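Wed 28 February

Slept badly again, so I finally did the bedroom noise and draft survey I have been putting off.

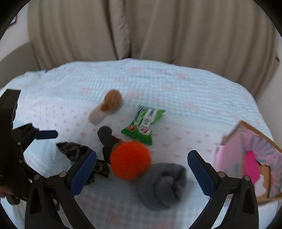 Method first, so I can repeat it in March. Windows shut, door shut, radiator valve at 3, phone meter on the nightstand, one reading at the start of each hour from 11 at night. Outside air was still until two, then a light wind from the north side. I wrote the values on the back of the Skonen invoice and copied them into the sheet this morning.

Baseline level was 34 dB. The peak was 50, at 4:10, when the boiler downstairs fired. The boiler has a short ignition thump and then a steady low hum that lasts until the return pipe is up to temperature. The thump is what wakes me. The hum I can sleep through, and have done for years in worse buildings than this one.

Drafts were harder. I used a strip of tissue on a thread, held at the sash, the sill, the outlet plate and the gap under the door. The sash moved it slightly. The outlet plate moved it more than the sash did, which I did not expect. The door gap moved it most, but only when the hall heater was running, so that is a pressure effect and not a leak to the outside. Sill: no movement at all. The Sandix bead I ran along there in the fall has held.

Called Amegashie at lunch about the boiler. They want to look at the ignition electrode and the gas pressure before anyone talks about parts. Earliest visit is the 7th. I asked whether a delayed ignition could make that thump and the woman on the phone said it could, and told me to leave the unit off overnight until they come if it gets louder. Extra blanket, then.

Amerley Abubakari came by after work to return the drill. She thinks the pipe clips are half the problem, as they are screwed straight into the stud that runs up behind my headboard. Plausible. She put her palm on the wall while I turned up the thermostat downstairs, and she felt the thump before she heard it. Rubber-lined clips are cheap. I will fit 11 of them on the riser once the boiler has been checked, and not before, or I won't know which change did the work.

Ordered foam gaskets for the outlet plates from Clultora. Breaker for that circuit is the unlabeled one, second row. Label it.

Other items. Pulled the bed a hand's width off the wall as a cheap test. Moved the alarm to 6:40. No coffee after two, though I broke that rule today at three, so tonight's result is worth very little.

Meter is charging. First reading at 11, same as last night.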